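Night Shift

Garnet Leclerc had the left stick, the bad one. Headset on, shoes off. Eleven at night and Clinska wanted the house run by morning.

"Wake it up," said Joar.

She did. Rendered house, same as always - orange walls, blue walls, bathroom down the end.
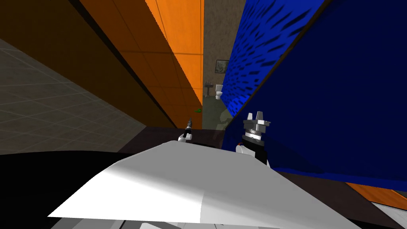

"You're drifting."

"I'm not drifting. The stick's drifting."

Demo 180. Three dropped already, one thrown clean across the hall. The policy learned from whatever you gave it, so you gave it slow. Elbow in. Wrist level. Don't breathe, Joar used to say, then he quit smoking and stoped saying it.

She backed up. Tried the turn again, wider. Both arms up, clear of the blue wall.
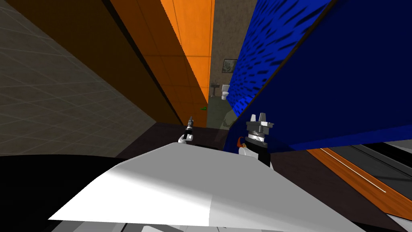
Demo 181

Green thing this time. Nobody at Rekix had ever agreed on a name for it. Pear, said Joar. Bottle, said the task sheet. Garnet just went for the thin part and squeezed the trigger halfway, like picking up her sister's kid. 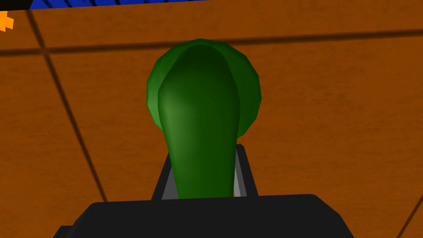 "Hold it there," said Joar. "Count of two."

One. Her thumb hurt. Somwhere a drive was writing all of it down, the hurry and the bad stick and her.

"And lift."

She lifted.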